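Drenda Two-Arm Bench Guide
Section 4: Working Rules for Shared-Table Tasks

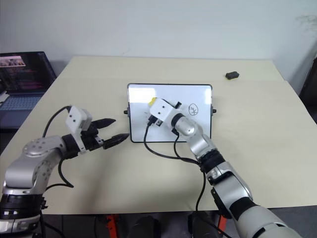
Fig. 4-1. Both arms over the table, whiteboard between them.

Read this section before the first run of the day. It is short, and the arms will not read it for you.

4.1 Clearing the table

1. Remove everything the task does not call for. Coffee is never called for.
2. Place the board near the center of the table, long sides parallel to the far edge. Both arms must be able to reach it without stretching.
3. Put the eraser well off to one side of the board. An eraser parked against the frame will be pushed, and it will travel farther than you think.
4. Check the board for glare. A glossy surface throws back whatever light is above it, and a bright patch can hide a marker line completely. Move the lamp or turn the board.

Note: A drawing left on the board is fine if the task is to erase it. If not, wipe it off. Old artwork has spoiled more runs than bad code.

4.2 Cables

1. Follow each cable by hand, from the gripper connector back to the base, with power off.
2. Leave enough slack at the wrist for a full turn. Leave no loop wide enough to catch a finger, yours or the gripper's.
3. Look at any cable that hangs past the front edge of the table. It must not reach a spot where a knee or a chair can find it.

CAUTION: Tape is not strain relief. We know it is holding. It was holding last time too.

4.3 Speed and distance

1. Set the tool speed limit to 15 percent for any new task. Raise it only after three clean runs.
2. Stay 800 mm back from the table edge while either arm is powered.
3. Keep the laptop outside the reach of the arm beside it. If the cord is too short for that, get a longer cord.
4. Set the minimum gap between the two wrists in the Orkham controller, page 143 of the software manual. The factory value is zero, which shows great faith in everyone.

WARNING: An arm that has stopped may be finished, or it may be waiting. Press the stop button before you reach in.

4.4 Ending a run

1. Open both grippers and send the arms to the rest pose.
2. Cut power at the switch, then log the run. "Went OK" is not a log entry.
3. Cap the marker.

Section revised Apr 29, 2018. Replaces the July sheet taped to the cabinet, which may now be taken down.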